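Wanyama Opens Orders for Skarley Two-Arm Shoe Preparation Cell

BRARBERG, Thursday, November 7, 2019 – Wanyama, a supplier of automated equipment for garment and footwear care, today announced that its Skarley preparation cell is available to order. The product is intended for shoe repair counters, dry cleaners with a footwear service and resale warehouses that receive used shoes in mixed condition.

Skarley handles the work that comes before cleaning. Two robot arms, mounted on a shared rail at the front of an enclosed cell, are used to loosen and draw out laces, lift insoles and set the parts of each pair apart on the work floor. Washing, brushing and drying remain with the customer's existing equipment and staff.

Preparation takes up a large share of the working day in most footwear care businesses. Laces have to come out before an upper can be cleaned evenly, and insoles are usually treated on their own. Both jobs are done by hand almost everywhere, often by the same skilled employees who are needed for stain removal and color repair. Wanyama developed Skarley so that those employees can begin with a pair that is ready for the bench.

Soft Parts and Mixed Materials

Laces are difficult for automated equipment. They change shape whenever they are touched, they cross over neighboring items, and they behave differently from one shoe to the next. A flat cord in a canvas low-top needs a different pull from a lace in a stiff leather upper. Skarley works with slender gripper fingers that can reach inside the heel of a shoe and steady it while the laces are drawn to one side.
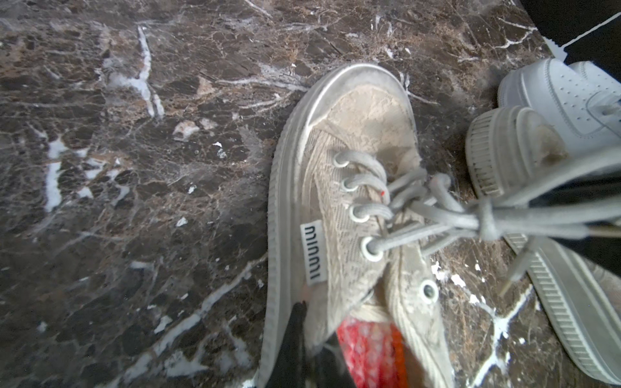 The force applied by each arm can be set separately. Operators choose from 11 starting profiles, grouped by upper material and lacing style, and may save their own settings under a customer or brand name. A profile can be changed between pairs without stopping the cell. When a lace resists beyond the chosen limit, the arm releases it and the operator is asked to step in.

Small cameras at the wrists give the operator a close view of eyelets, tags and stitching while the arms are working. Images may be kept with the job record, so that a shop has a note of the condition in which a pair was received. Record keeping is switched off when the cell is delivered and can be turned on by the site manager.

Results of the Bero Trial

Before opening orders, Wanyama placed a cell with Bero, a footwear care and resale business, for a trial that began in May. Over the trial period, 194 pairs passed through the cell. They included leather trainers, canvas shoes and thick-soled casual styles, in conditions ranging from nearly clean to heavily soiled. No pairs were set aside as unsuitable before the trial started.

Bero's staff asked for three changes, all of which are part of the product now on offer. The first was a slower opening movement for older canvas. The second was a longer pause after an insole is lifted, to give the operator time to check for loose lining. The third was the option of working with several pairs on the floor at once, with laces and insoles laid beside the shoes they came from until the operator clears them. 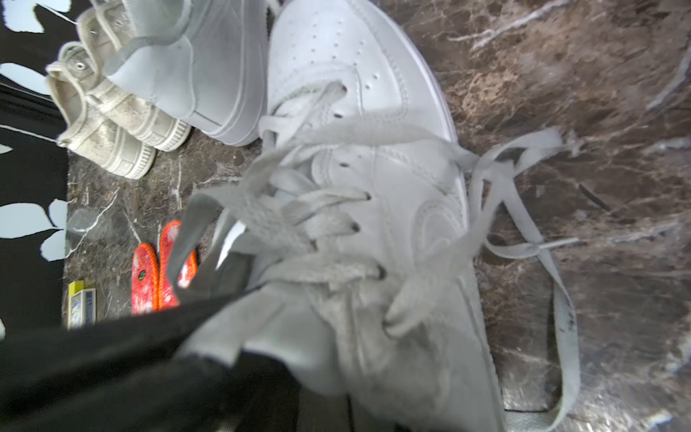
White leather and worn canvas sneakers share the Skarley work floor, with two orange insoles laid side by side.

Bero has chosen to keep its cell and will continue to use it for incoming resale stock. The company has also agreed to receive visits from prospective Skarley customers by appointment. Requests should be made through Wanyama's sales office in Brarberg, which will arrange the date and provide directions.

Cell Construction and Finish

Each cell is supplied as a complete unit, with the rail, both arms, grippers, cameras and control software fitted and tested before delivery. A transparent panel runs along the front, below the rail. The walls and floor may be ordered in a range of patterns and finishes – a request made by retailers who intend to place the cell where the public can see it. Patterned interiors have no effect on the price of the base unit.

The grippers are treated as wearing parts. Wanyama recommends an inspection after every 200 hours of operation, and replacement fingers can be fitted on site by a trained operator. The cell is to be used indoors only. Shoes with metal cleats, ski boots and safety footwear with rigid ankle sections are outside its present scope.

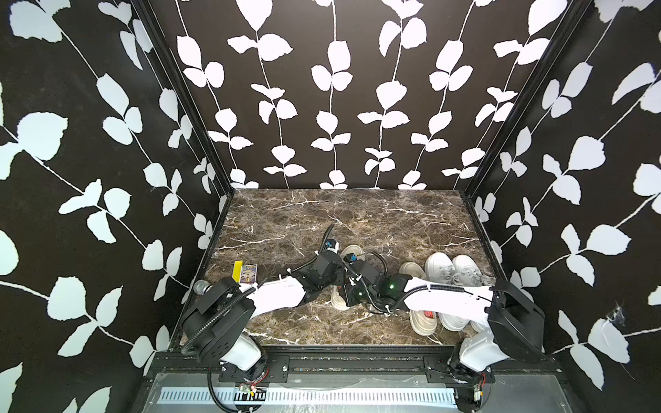
Availability and Support

Skarley can be ordered from today, directly from Wanyama. The first production run is limited to 40 units, which will be assigned in the order in which signed agreements are received. Pricing is provided on request and depends on the interior finish, the number of operator seats and the length of the service agreement.

Every order includes installation, two days of operator training and one year of software updates. Telephone support is provided on business days, and customers with an extended service agreement may also request a site visit. Existing Wanyama customers can connect Skarley to their current job tracking system without buying a further license.

A lease option is offered to businesses with a single location. Leased cells carry the same training and support as purchased ones and may be bought outright at the end of the term.

About Wanyama

Wanyama designs and supplies automated equipment for businesses that clean, repair and resell clothing and footwear. The company is based in Brarberg, where its engineering, assembly and customer training are carried out. Skarley is its first product built specifically for footwear.

Media Contact

Wanyama Press Office, Brarberg
Product information, trial notes and images for publication are available from the press office on request.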